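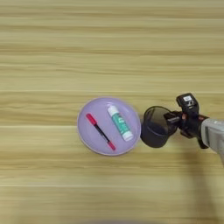

Kustine, Piano Trios, vol. 2: notes on the transfer

1/ Chun-yin Tsang's remaster of the second Kustine volume is out on Bromia. I've compared it with the original disc and with the score. Comments in order of track.

2/ Pitch first. The old issue ran sharp through the whole of the first trio. The new one sits at A=440 from the opening bar. The finale gains 19 seconds, all of it from the speed correction. No cuts restored, no repeats added.

3/ Balance. Gyula Jakab's cello was buried below the piano's left hand on the old disc. It is now audible down to the open C. The piano has lost a little weight in the bass in exchange. On small speakers you may prefer the old one.

4/ The violin (Kaja Adomaitis) is placed further left than before. Harmonics in the slow movement are clean. There is still a bad edit at the return of the main theme: the room sound drops out for a fraction of a second, then comes back. I assume it is on the master tape.
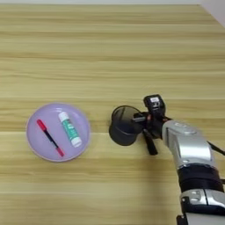

5/ The same edit shows up in the broadcast copy, so it was made before the tapes left the Farnton sessions. Wian Masilela's booklet note dates the assembly to September of the recording year, a month after the last session.

6/ Text questions. In the scherzo the players take the metronome mark from the first printing. The revised score is slower by 5 beats per minute and moves the mute instruction to the second half of the bar. The booklet says they used the revised score. They used it for the notes and ignored it for the tempo.

7/ Chun-hung Liu plays the piano part without the optional octaves in the coda. I think this is right. With them the strings disappear.

8/ Pressing is limited to 4,000 copies. Mine has a track point set two bars late between the scherzo and the finale, so if you program tracks you lose the upbeat. Let it run straight through.

9/ Correction to 6, 2002-08-12: the mute instruction moves in the viola part of the quartet arrangement. The trio is the same in both printings.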